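Ticket: Right hand lets go of the shopping basket in mid-pick
Site: Lakinwood test store
Unit: Ponik
Opened by: Annapurna Annamalai
Opened: Jul 11, 2019
Priority: High (dropped load near feet)
Status: Closed, one follow-up open

What happened

Hi team! First the good news, and it really is good: Ponik is now picking produce with one hand while it carries the basket with the other, and it's a joy to watch. The arm work you sent over last month made a huge difference.

Now the bad news. The right hand let go of the basket this morning while the left hand was still working at the carrots. There was no warning tone and no fault light, and the operator screen still said HOLDING in green after the basket had landed on the carpet. It was a light load and it missed everybody's toes, but I was standing close enough to have caught it, so I've marked this High.

I restarted, ran the same job again, and got the same drop. So we can repeat it, which makes me very happy!

Setup

Ponik starts from the tape outline on the carpet. It takes the basket by the handle with the right hand, rolls to the produce stand, and picks with the left. Hand software is Shezi on both sides. The motor controllers in both hands are from Esitz. Right-hand hold current is set to 1350 mA, same as it has been since we moved in.

Things I tried before writing in

Cleaned the finger pads on the right hand. Still drops.

Swapped to a different basket, in case the handle was the trouble. Still drops. (I was sure it was the handle. It's thin, and thin handles have burned us before.)

Took everything out of the basket and ran it empty. Still drops, so weight isn't it.

Ran with the left arm switched off and the right hand just holding. Also drops! That one surprised me – I had been blaming the left arm for shaking the body.

Checked the emergency stop log. No stops recorded.

First reply from support

Thanks for the clear steps. Please send the hand log from the moment of the grasp up to the drop, plus views from the start area, the stand and the wrist. Please also keep people out of arm's reach while the basket is up, and keep the load light until we know more.

Sent back

Log is attached. Views are below, and I've roped off the side of the stand where people like to lean.

Wrist view, finger up against the carrots: 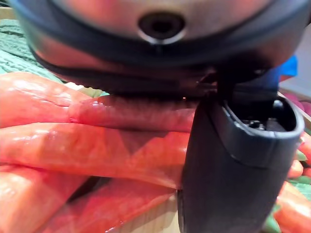
Start area, tape outline on the floor:

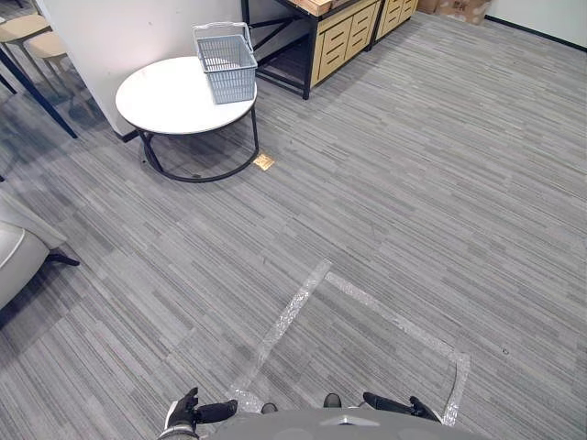
At the stand, right hand on the basket handle:
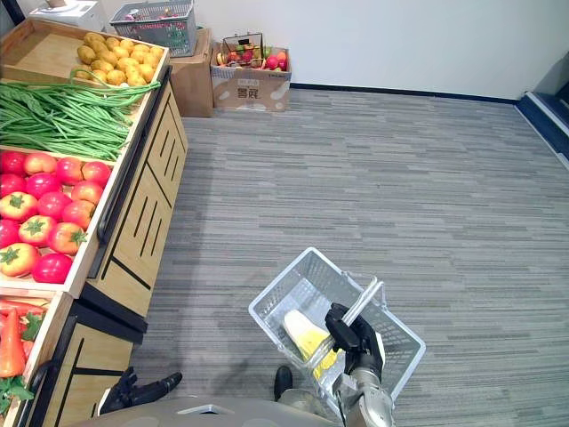 What the log showed

Support found it in the log within the hour, and I could have kicked myself for not seeing it. Hold current on the right hand sits at 1350 mA from the grasp onward, nice and flat. Then exactly 90 seconds after the last command to that hand it falls to idle level and the fingers relax. The handle does the rest.

The idle timer is there to keep the motors from heating up when a hand is parked. It counts from the last command it got. A hand that is holding something steady gets no new commands, so the timer thinks it is parked. Our old jobs were too short to ever reach the limit. The new produce job is longer, mostly because carrots take a few tries when they're lying tight together, and so it sails right past.

That also explains the test with the left arm off. The left arm had nothing to do with it. Sorry, left arm.

Why the screen said HOLDING

Separate problem, same root. Shezi sets the HOLDING label when the grasp succeeds and clears it only when an open command is sent. The timer doesn't send an open command. It just cuts the current. So the label stayed green with nothing in the hand. To me this is the more serious half of the ticket, because an operator who trusts that label could step in under a raised arm.

Temporary fix

1. In the hand settings, turn off the idle timer for the right hand only. Leave the left one alone.
2. Restart the hand service and wait for both hands to report ready.
3. Home both arms before loading the job.
4. Grasp an empty basket and hold it for longer than the old limit. Watch the current, and don't go by the label.
5. Feel the outside of the hand housing when the test is over and the arm is stopped. Warm is fine. If it's too hot to keep your palm on, turn the timer back on and call us.

Result at Lakinwood: did all five steps, then ran the full produce job 29 times with no drops. Housing was warm, no worse than that. I may have cheered a little on the last one.

Permanent fix

Shezi patch received and installed. The timer now checks whether a hand has something in its grip before it starts counting, and the HOLDING label follows the measured current in place of the last command. If current drops while an object is meant to be held, the job pauses, the tone sounds and the label goes red. I tested that part by pulling the right-hand controller fuse with the arm low and the basket a finger's width off the carpet. Tone came on right away. Lovely.

Idle timer is back on for both hands. The rope stays up until the whole crew has seen the new red label.

Still open

Esitz has been asked whether the controller can lower the hold current in small steps during long holds, so the hand stays cooler without letting go. They expect to have an answer in October. Please keep that as its own ticket and link it here.

Also, 2 spare finger pads for the right hand, please. The ones on it are fine, but I cleaned them rather hard when I still thought it was their fault.

Closing this one. Thank you all so much for the fast work!

Annapurna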